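Flax along a shared path keeps flopping over. How hard can I cut it back?

Asked by Kylie Gilchrist, Oct 27, 2024
Topics: hedges and borders, pruning, flax

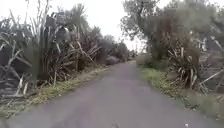
The path, with the flax row on the left.

We took over the upkeep of a strip of planting beside the walking path behind Grabner Road. It is mostly large flax and it was in the ground long before we got here. The leaves arch over the verge, and a lot of the older ones are bent or split. There is also a great deal of dead leaf tangled up inside the clumps.

I started on one plant last weekend with hand pruners and gave up after an hour. The leaves are tougher than I expected and the pruners just chewed them. I filled one green bin and the plant looked the same.

What I want to know:

Can I cut the whole thing down to knee height and let it come back? A neighbor says yes. The man at the Plonow garden center said it would look terrible for years.

What tool do people use for this?

Can the leaves go in the compost? Our bin is a small Billar tumbler and it is half full already.

We get light frosts in winter, nothing heavy. Soil is clay. I don't water any of it.

3 answers

Leopold Pfister
Marked as helpful by the asker

Don't cut straight across. Flax grows in fans, and each fan puts out new leaves from the middle. If you shear across the top you get blunt brown ends on every leaf and they stay that way until the leaf dies. The plant will probably survive it but your garden center man is right about how it looks.

Take the outside leaves off one at a time, as low as you can reach. Leave the center leaf of each fan and the one on either side of it. Cut on a slant, down and away from the middle, so rain runs off. Pull the dead stuff out by hand first. Most of it comes away with a tug and then you can see what you are doing.

If a fan has already flowered, that fan is finished. Cut the old stalk off at the base and take the whole fan out if you can get at it.

For tools, a pruning saw with a curved blade, or an old serrated bread knife. I have used the same bread knife for 6 years. Loppers will do the thick flower stalks. Wear long sleeves and gloves, the leaf edges will cut you, and wear glasses when you lean in because the tips are at eye level.

Any clump that is really too big for the spot, dig it and split it. Fall or early spring. Cut the leaves on the divisions back by half before you replant them. On clay I would do this after rain.

Gion Bachmann

Hedge trimmer. Did ours in one afternoon, 50 feet of it. Yes it looked rough, it greened up by the next summer. Depends how much you care.

Selina Aigner

Agree with Leopold on the cutting. On the compost question, no, not in a tumbler. The fibers don't break down with everything else and they wrap around the center bar. I had to cut mine out with scissors. Some yard waste services won't take flax either for the same reason (it jams the shredders), so call yours before you fill the bin again.

What I do is lay the leaves flat under the shrubs at the back, where they aren't seen, and forget them. They take a couple of years. You can also tear the green ones into strips and use them to tie up tomatoes.

Check the base of the leaves for mealybugs while you are in there. White fluff, down where the leaf folds. Clearing the dead leaves helps a lot with that.

Comments on this question (2)

Kylie Gilchrist: Thank you all. Going with the bread knife. Our service is Wetell, I will call them Monday about the leaves.

Vaughan Rewi: Before you dig any out, find out who owns the strip. Ours turned out to be county land and we had to ask first. Trimming was fine without asking.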